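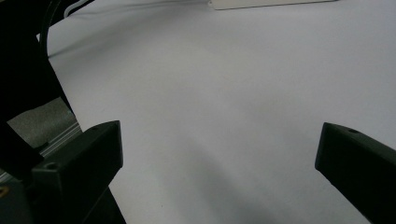
4. Preparing the bench and cutting the paper

Read this section through before you open a packet of paper. The steps assume the Skurholm nipping press has been assembled and levelled as set out in section 3.

4.1 Choosing a work surface

1. Use a bench or table that is flat, smooth and larger than the biggest sheet you intend to fold. A matte finish in a light colour makes pencil marks and stray glue easier to spot, though any colour will work.

2. Wipe the surface with a barely damp cloth and let it dry completely. Do not use spray polish. Silicone residue transfers to paper and stops PVA from taking.

3. Set your lamp to one side, low enough that creases throw a small shadow. Overhead light alone tends to hide a poor fold until the section is sewn.

4. Lay the cutting mat at the front of the bench with the grid facing up. Keep glue, brushes and water on a separate tray.

Note: The mat supplied with the press will curl if left in a hot car or against a heater. To flatten it, lay it on a level floor under boards overnight. Do not iron it.

4.2 Finding the grain

Paper and board both have a grain direction. In a finished book the grain must run parallel to the spine in every part: pages, endpapers, boards and cover cloth. Covers made with the grain running across will warp, and pages will not lie down properly.

1. Take one sheet and bend it gently in half without creasing. Note how much it resists.

2. Turn the sheet through 90 degrees and bend it again. The direction with less resistance is the grain direction.

3. Pencil a small arrow in one corner to show the grain. Mark every sheet you intend to cut down.

4. If you cannot feel a difference, cut a small square from an offcut, mark it to match the parent sheet and dampen one side. It will curl into a tube. The grain runs along the length of the tube.

5. Repeat the bend test with the greyboard. Board is stiffer, so press with the flat of your hand near one edge.

Note: Office A4 is nearly always long grain. Folded to A5 it will have the grain running the wrong way. For an A5 book, buy short-grain A4 or cut down from long-grain A3.

4.3 Cutting sheets to size

The standard project in this guide is a blank book of 224 pages. It uses 14 sections of four folded sheets, or 56 sheets in all. Cut 2 extra sheets for the endpapers and put them aside flat.

1. Fit a new blade to the knife. Snap-off blades should be snapped with pliers, away from your face, and the piece dropped into a sharps tin.

2. Square one sheet against the grid on the mat and trim one long edge. This sheet is now your template.

3. Measure the remaining three sides from the trimmed edge, mark lightly in pencil and cut against a steel rule. An aluminium rule will be shaved by the blade.

4. Use the template to mark the other sheets. Cut no more than three sheets at a time. Several light passes give a cleaner edge than one heavy one.

5. Check each stack by tapping it upright on the bench. Sheets that stand proud by more than a millimetre should be recut or kept for testing glue.

CAUTION: Keep the fingers of your holding hand behind the edge of the rule. If the blade jumps the rule, let go of the knife. Do not try to catch it.

CAUTION: Do not use the nipping press to hold paper while cutting. The platen is not a clamp for blades and the coating will be damaged. Damage of this kind is not covered by the warranty.

4.4 Folding the sections

1. Take four sheets and square them together. Fold each sheet singly if the paper is heavier than 120 gsm, then nest them. Lighter paper may be folded as a group.

2. Bring the right-hand edge over to the left and hold the corners together with one hand.

3. With the other hand, press the fold down at its centre, then run the bone folder outwards to each end. Place a scrap of paper between folder and sheet if the paper marks or goes shiny.

4. Number each section in pencil at the head of the fold. The marks will be covered when the spine is lined.

5. Stack the sections with the folds alternating left and right so the pile stays level.

6. Place the pile between the pressing boards, centre it under the platen and wind down until firm. Leave for at least 15 minutes. Overnight is better for thick or springy papers.

Note: The press handle should turn with one hand. If you need two, the pile is off centre or too tall. The greatest opening of the small press is 13 cm, boards included.

4.5 Choosing thread

Use 18/3 linen thread for paper up to 100 gsm and 25/3 for lighter stocks, including the Bellel text paper. Thread that is too thick will swell the spine, and the book will not close flat. Thread that is too thin may cut through the folds.

Wax the thread unless it is sold ready waxed. Draw each length across the beeswax block twice, then once through your fingers to warm it in. Cetus thread comes waxed and should be used straight from the card.

4.6 Problems at this stage

Folds spring open after pressing: Check the grain. If it is correct, press again for longer with fewer sections in the pile.

Edges step out at the front of the section: This is normal with nested sheets and will be trimmed in section 7. Leave it alone for now.

Paper tears at the end of a cut: The blade is dull, or the mat has a groove at that spot. Change the blade and turn the mat.

Waves along one edge: The paper has taken up moisture. Leave it unwrapped in the workroom for a day before folding.

Replacement mats, blades and pressing boards can be ordered from El Khatib using the parts list at the back of this guide. Quote the serial number on the underside of the press bed.

Section text by Hortensia Correa. Revised 1 September 2018.

Continue to section 5, Marking up and sewing.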